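Keep Your Phone Until It Dies

My phone is four years old, and people keep asking me when I'm getting a new one. My sister-in-law Catherine asked at dinner last week, in the voice you'd use to ask someone about a mole. Nothing is wrong with it! It makes calls, it takes perfectly nice photos of my tomatoes, and it knows the way to Kinnear Street better than I do.

I used to be an upgrader. Every other fall I'd stand in the store and nod while a very patient young man explained why this one was faster. Faster at what, I never asked. I was looking up pie crust recipes and texting my mother. The last time I let myself get talked into it, I paid $760, and by January I couldn't have told you a single thing the new phone did that the old one didn't (it was a little bigger, and I dropped it more).

What finally cured me was a battery. The old one was fading by lunchtime, and I'd pretty much decided that meant a new phone. Then my friend Jean Guthrie told me to go see the repair counter inside the hardware store on our corner, and I walked out with a new battery for $60. I felt like I'd gotten away with something. All those years I'd been treating a tired battery as a death certificate.

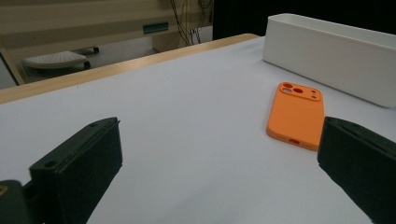
A bright orange case, for anyone tired of black.

And yes, I know the arguments. Cameras get better, and security updates matter, and I'm with you on that second one. If the company stops sending updates, fine, go shopping. I'd just like them to keep sending them longer. A refrigerator that quit being supported after a few years would get somebody yelled at, and we'd be right to yell.

The trade-in deals are what really get me, though. They sound like free money, and then you read the small print and you're signed up for a plan that costs more every month than the one you had. My neighbor Innes sat down with his bill and figured out his "free" phone was costing him $322 extra over the contract. He was so mad he went out and mowed the lawn twice.

So I'm keeping mine. I'll get the screen fixed if it cracks, and I'll get another battery when this one goes, and Catherine can ask me again at Thanksgiving.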